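**Godura** is a powdered sports drink mix sold in single-serve packets. It was developed by Shiela Saludo and Virgilio Cruzado and is made by Drosley, a small supplement company.

## Composition

Each packet holds sodium, potassium and 4 grams of sugar, with 75 milligrams of caffeine from green tea. A caffeine-free version -- Godura Plain -- was added later.

## Use

The powder is stirred into cold water and taken before or during exercise. It is mostly bought by players of indoor sports.

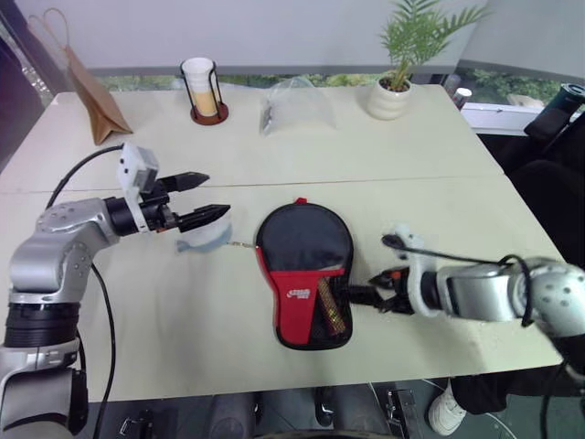

*A zippered table tennis paddle case on a white tabletop.*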